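Notebook, Thursday, January 16, 2020

Insurance day. No bench time before lunch, so the solder stays in the drawer and I get to be the one who reads the policies.

Background for whoever picks this up: the kiln controller shorted in November and took the wall outlet and part of the bench with it. We have two policies that might cover it. Granström writes the contents policy for the workshop. Dovberg writes the building policy, through the landlord. Each has sent a polite letter explaining that the other one pays.

The amount in dispute is $3,345. Both companies agree on that number, and it is the last thing they agree on.
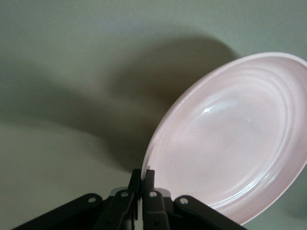
Where it stands

Granström says the outlet is part of the building and the controller was "permanently attached," so that is building too. It was attached with two screws. I took it off myself last spring to clean behind it and put it back before my coffee got cold.

Dovberg says the controller is equipment, equipment is contents, and the outlet only failed on account of the equipment. They also want to know if we had any other insurance at the time. Yes. It's in the first line of my letter, and again in the second.

Read both "other insurance" clauses side by side. Granström's says it pays only what is left after any other policy has paid. Dovberg's says the same thing in longer words. Read literally, each waits for the other to go first until the building falls down, at which point I suppose there would be a new claim.

Called Tirkano (the broker). On hold for 22 minutes. They think the two clauses cancel out and the companies should split it, but they won't put that in an email. Asked for it in an email anyway.

Paperwork

The repair invoice from Clirnine came to $2,998. The rest of the claim is the bench top and the ruined shelf liner. Dovberg wants the invoice broken out by outlet and controller. Clirnine billed it as one job and will redo it if we ask nicely, so I asked nicely.
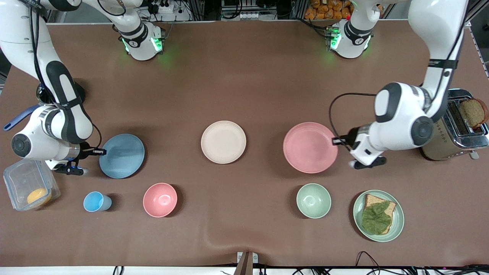 Granström wants proof of purchase for the controller. Found the packing slip but no receipt. The slip has the model number and a ring from a mug on it. Scanned it, ring included.

Neither company has asked for the dead controller itself. It's in the gray bin under the stairs with a tag on it. Please leave it there, and please don't harvest the relay. I know it's a good relay.

To do

Send the split invoice to both companies on the same day, each copied on the other's letter.

Ask the landlord for the full Dovberg policy. We only have the summary page, and it keeps referring to a Schedule C.

Find out which of them has the shorter deadline for a complaint. Granström's is printed on the back of the letter. Couldn't find one for Dovberg.

Read the renewal form before signing it this time. There is a question about heat-producing equipment that I seem to have answered with a dash.

Kiln stays off until the new outlet is signed off. Solder tomorrow.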